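Itinerary editing (software)

Itinerary editing is the part of a travel or scheduling application that lets a user change a plan after it has been made. It covers adding, removing, moving and locking stops, and the recalculation of times that follows each change. It is usually treated as separate from route generation, which produces the first version of the plan, although the two share much of their data and often some of their code.

The term is used mainly for day plans with fixed places and flexible times, such as city visits, delivery rounds, home care visits and band tours. Airline and rail booking systems have their own rules for changing a journey and are not normally included.

Background

Early trip planners held an itinerary as a plain list of stops with a start time. Changing a stop meant deleting the list and building it again. This was acceptable when plans were short and were printed before departure, but it became awkward once people carried them on a phone and altered them during the day.

One of the first planners to store each stop as a separate record was Quintela, a desktop program written by Arnaldo Azevedo for coach tour operators. Each record held a place, an arrival time, a length of stay and a pointer to the next record. A stop could be moved by changing three pointers, and only the times after it had to be worked out again. Azevedo later described the pointer design as a mistake, as a single damaged record could hide the rest of the day from the driver. Version 4 of the program replaced it with a numbered order field.

The order field brought its own difficulty. Inserting a stop between positions two and three meant renumbering everything after it, and two people editing the same plan could easily give the same number to different stops. Later systems left gaps between the numbers or used text keys that can always be divided further.

Data model

Most editors work with four kinds of record.

Plan. The container for a day or a longer period. It holds the owner, the time zone and any limits that apply to the whole, such as the latest finish.

Stop. A visit to one place. A stop has an order key, a length of stay and, in many systems, a flag showing whether its time is fixed.

Leg. The travel between two stops. Some systems save legs and others work them out each time the plan is opened. Saved legs load faster but go out of date when a stop changes.

Note. Free text attached to a stop or a leg. Notes cause more trouble than their size suggests, for they have to follow the stop when it moves but may refer to the stop before or after it ("walk back past the museum").

A place is normally kept apart from a stop, so that the same café can appear twice in a day without its address being stored twice. Systems that merge the two tend to lose opening hours or contact details when a stop is deleted.

Operations

Insert

A new stop is placed at a chosen position, or the editor picks the position itself. The usual method for picking is cheapest insertion: the extra travel time is measured for every gap in the plan, and the smallest is used. On a plan of 16 stops there are 15 gaps between stops, plus the two ends, so the work is small.

Remove

The stop is taken out and its two neighbours are joined by a new leg. Editors differ over the time that is freed. Some pull the later stops forward, and some leave a gap. Pulling forward suits delivery work. Leaving a gap is generally preferred by leisure travellers, who often remove a stop in order to rest.

Replace

One stop is exchanged for another in the same position. This looks like a removal followed by an insertion, and many first versions are built that way, but the result is often poor. The user expects the new stop to take over the old one's slot, length of stay and fixed time where possible. If the two steps are run separately, those values are lost after the first.

Replacement also needs a list of candidates. Most editors offer places of the same type that are near the old stop. Measuring nearness from the old stop alone can give suggestions that are close by but badly placed for the rest of the route, and a better measure is the total detour from the stop before to the stop after.
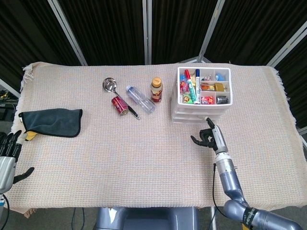

Reorder

The user drags a stop to a new position, or asks the program to find a better order. Dragging is simple to store but hard to make clear on a small screen, as the times of all the stops between the old and new positions may change at once. Common practice is to hold the old times on display until the stop is dropped. Showing live times during the drag was tried in the Kondarel mobile app and withdrawn in the following release, after complaints that the list was too restless to read.

Lock

A locked stop may not be moved by the program. Locks may apply to the position, to the time or to both. The difference matters: a dinner reservation is locked in time but may have any number of stops before it, while a hotel at the end of the day is locked in position but not in time.

Recalculation

After each operation the editor must bring the times into agreement. Three approaches are in general use.

Forward recalculation starts at the changed stop and works towards the end of the day. It is quick and easy to explain, but cannot deal with a fixed time later on except by reporting a clash.

Two-way recalculation works forwards from the start and backwards from each fixed time. It gives every stop an earliest and a latest arrival, and the editor can then show how much slack remains. Most modern planners use some form of this.

Full re-solving hands the whole plan back to the route generator. It usually gives the shortest travel time, but may change parts of the day the user had not touched. Kumudini Pathirana, who led the editor work at Geris, argued that a plan should never change above the point of the edit unless the user asks for it. The rule is followed by several later products, sometimes with an exception for plans that have not yet been shared.

Travel times are commonly taken from an outside service and are charged for by the request. To keep the number of requests down, editors store recent results. Geris kept each result for 900 seconds, long enough to cover most editing sessions but short enough for traffic figures to stay useful.

Conflicts

A conflict arises when no set of times can satisfy the plan. Typical causes are a visit outside opening hours, two fixed times too close together, and a day that runs past its latest finish.

Editors may refuse the change, accept it with a warning or accept it and try a repair. Refusal is now uncommon in consumer products. Users often pass through an impossible plan on the way to a possible one – adding the new stop first and removing the old one afterwards – and a program that refuses the first step prevents the second.

Warnings are generally attached to the stop where the problem shows. This is not always where it was caused. A late arrival at the last stop may come from an overlong visit at the first, and some systems therefore mark both.

Shared editing

Where several people can edit the same plan, changes made at the same moment must be combined. The simplest method is to let the last change win. This is adequate for notes and lengths of stay but not for order, where it can drop a stop entirely.

The Erkham planning library, maintained by Emmanuel Kashindye and Bảo Huỳnh, stores each edit as an operation and replays the operations in an agreed sequence on every device. If one user moves a stop that another has removed, the removal is kept and the move is discarded, with a message to the person who made it. The library's documentation, as revised on Aug 2, 2023, lists replacement as an operation in its own right. Earlier versions recorded it as a removal and an insertion, and two users replacing the same stop would end up with both new stops in the plan.

Undo

Undo is more difficult in a shared plan than in a private one. Reversing a user's last change may make no sense if others have since built on it. Most systems limit undo to the user's own changes, and to the current session. Amândio Lobo has proposed that undo should restore only the stops concerned and then recalculate the times afresh, without trying to bring back the earlier times exactly. The displayed times may then differ slightly from those the user remembers, particularly if travel estimates have been refreshed in between.

Testing

Editors are usually tested by applying long random series of operations and checking that certain rules still hold: no stop appears twice, every stop has an order key, and no locked time has moved. The Erkham library includes a set of 119 recorded editing sessions for this purpose. Time zones, the end of summer time and visits that run past midnight are tested separately, as random tests seldom reach them.

See also

Route planning
Vehicle routing problem
Travelling salesman problem
Operational transformation
Calendar software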